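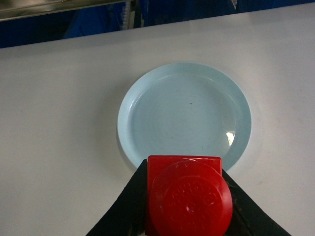

The arm with a red block, blue plate just beyond.

Visiting > Open day > Questions

Reading time: 3 minutes

Stercombe open day: what people keep asking

Aurora Morais runs the demonstrations at Divholm and wrote these answers. Complaints about the jokes should go to her as well.

Do I need to book?
Please do. We take 12 visitors per session and each session lasts 30 minutes, including the part where somebody asks if the arm can make tea. It can't.

What will I see?
An arm moving coloured blocks on and off plates. If you were hoping for backflips, we suggest a gymnastics club. The blocks are harder than they look - try picking up a jar lid with two rulers and you'll have the general idea. 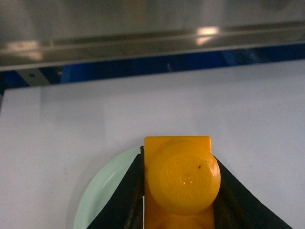
Can children come?
Children of any age are welcome, provided an adult comes with them and stays awake. Under-fives tend to prefer the lift.

Is there parking?
There is a small car park behind the Kramer building. The gate code is 2427 and the gate is in no hurry. If it's full, the lane opposite is free after lunch.

Where do the blocks live?
In blue crates, mostly. We own a great many blue crates. Visitors have asked if this was a design decision, and we'd like to say it was. 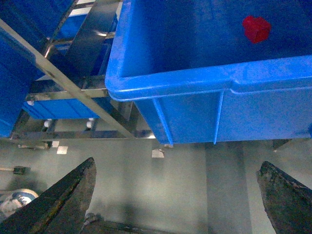 Open gripper near a crate with one small red piece in it.

Can I have a go?
At the August open day, yes. You'll get two minutes at the controls and a short talk about the stop button, which we'd ask you to remember. Smaller demonstrations are watch only.

What happens if it drops something?
Somebody picks it up. We don't hide the drops or edit them out, and regulars have been known to clap.
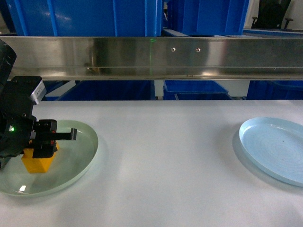
Bralta is our name for the plate exercise, and it is the one we get most letters about. The idea is to get a block from one plate to another without fuss. People at the back always ask which plate is which, so for the record: with the gripper down on a yellow block in the green plate, the empty blue one is over on the right. Asking why we don't just use one plate is allowed, once per session.

How do I get in touch?
Ring the front desk and ask for extension 2123. Leave a message and speak slowly, as the machine that takes them is much older than the arm.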